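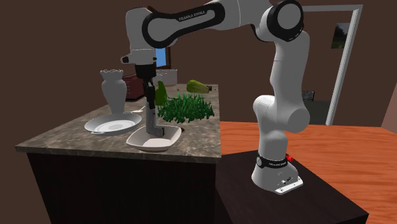 What did the students do with the grant this term?

They built and tested kitchen tasks for a simulated robot arm, and 17 of them stayed with the project from the first session through June.

Progress report to the Zivstead Fund
Clukotcombe Robotics Club, Workberg team

This has been our best term yet! The club logged 357 practice runs in simulation, and 284 of them met the goal the students had set beforehand. Most of the misses came from the fingers closing too early, so the students rewrote that step and are now testing slower approaches with different dishes.

The kitchen layout is all theirs. They argued happily over where the plate and the bowl should go – close together makes for a harder task – and they keep a shared log of every change. Two of our newest members wrote the reset script, and everybody uses it.

We spent $911 on computer time and on repairs to the older laptops. The rest is held over for the Szabó Cup, where the team will enter the table-clearing event. Next term we want to start on stacking, and the students have asked for a second evening session. We would love to say yes to that, and will send a cost estimate with the fall budget.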